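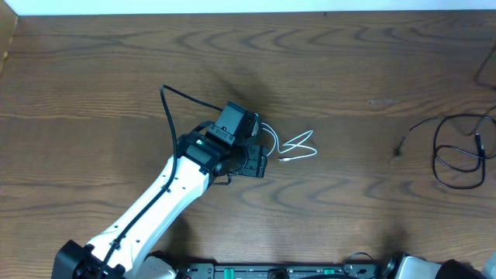 Arnura work table, nine weeks in

Bought with my own money, 1,290 delivered, no discount code, nobody sent me anything. Typing this on my lunch so forgive the mess.

Why I needed one

Old desk was a hand-me-down from my cousin Olga Bravo. Wobbled. Had wobbled since college. I put up with it until I started doing bookkeeping from home four days a week and the monitor shook every time I hit enter. Looked at three: the Arnura, the Merkard standing one, and a kit top from Quintanilla that you put your own legs on. Merkard had a motor and I know myself, I'd raise it twice and never again. Quintanilla was cheaper but by the time you buy decent legs, not by much. So, Arnura.

Delivery

Slow. Quoted three weeks, came in five. Two boxes, arrived on different days, and the first one was the legs, so for most of a week I owned four legs. Emailed them. Got a reply from an Ingrid Castellanos in customer service, polite, gave me a new date, and the new date held. Credit for that. Packing was good. Thick corners, a sheet of foam over the top, hardly any of those little white beads that get in the dog.

The box with the top is heavy. 110 pounds on the label. Get a second person. Mine was my neighbor Lyle, who has a bad shoulder and should of said so before the stairs.

Putting it together

Took us under an hour, would have been less but the instructions show the left and right rails the same way round and they aren't. If the holes don't meet, swap them. Don't force it, I nearly did. Bolts all there plus a spare. The hex key they give you is fine for starting the bolts and useless for the last turn, use your own.

Level the feet before you load it up. I loaded it first. Took everything off again. Twice.

The top

This is what I paid for and I still like it. Medium brown, walnut sort of color, with darker wavy grain running across in big curves. Mine has a faint seam along it toward the back. Didn't see that in the store photos and it bothered me for two days. Stopped noticing. If you're the type who won't stop noticing, ask them to send a picture of the actual top before it ships. Friend of mine did that and they said yes.

Color on the website is redder than what turned up. I prefer what turned up. But if you're matching shelves, order the sample chip, it's a couple bucks.

Finish is on the matte side. No glare from the window in the morning, which was a big problem with the old desk (gloss paint, my own fault). Feels nice under your wrists. Not sticky in August.

Spills and marks

Coffee: wiped up right away, nothing. Coffee left over a weekend: a ring. Faint, came mostly out with the Bamotico oil and a soft cloth, two goes. Bamotico says to leave it overnight between coats, so do that, I rushed the first one and got a tacky patch that picked up lint.

Pen: ballpoint dents it if you write on a single sheet. It's not a hard top. I use a pad now. Had my tax folders skidding around on it for a month and there are a few light scratches if you get down low and look along it. Regular household wear I guess but at this price I wanted better.

Heat: set a mug of tea straight on it, no mark. Wouldn't try a pan.

Stability

Solid. Really solid. Lean on the front edge, nothing. Monitor doesn't move when I type. My kid sat on it, which was not approved, and it didn't even creak. After the first month I went round and snugged up the bolts like the leaflet says and one of them took nearly a full turn, so do it, don't skip.

Depth is good too. Keyboard, pad, and I can still push the monitor back far enough that my eyes don't hurt by four.

Stuff I don't like

No cable hole. None. At this price. Everything has to go over the back edge, so you need to leave a gap to the wall or pinch your cords. I ended up with stick-on clips underneath, two packs.

The drawer is an extra and it's shallow. A stapler won't stand up in it. I sent the drawer back, they took it with no fuss but I paid the return.

Feet are hard plastic and leave a gray mark on light floors. Felt pads, day one.

Also the height. Fixed, and a touch tall for me. Tobias Park at the chair shop in town put a longer cylinder in my chair and now I need a footrest. So add that on.

Versus the other two

Got to try the Merkard at my sister-in-law's since. Nice desk, more wobble at full height than I could live with, and the top is laminate, feels like an office. If you do actually stand, get that one, ignore me. Quintanilla top I've only seen in the showroom. Thicker than the Arnura, grain not as pretty, comes unfinished so you're oiling it yourself for a weekend. Some people like that. I have kids.

Would I buy it again

Yes, with grumbling. Take the scratches and the missing cable hole into acount, and the wait. Four out of five, would be four and a half if the instructions got fixed.

Update, 27 November 2025: couple of people asked about winter. Heat's been on in the house for a few weeks, top hasn't moved or cracked, seam looks the same as day one. Oiled it again last weekend, one thin coat. Also Arnura now sells a clamp-on cable tray. Haven't tried it, Hazel Delacroix in the comments has and says it blocks your knees if you're tall.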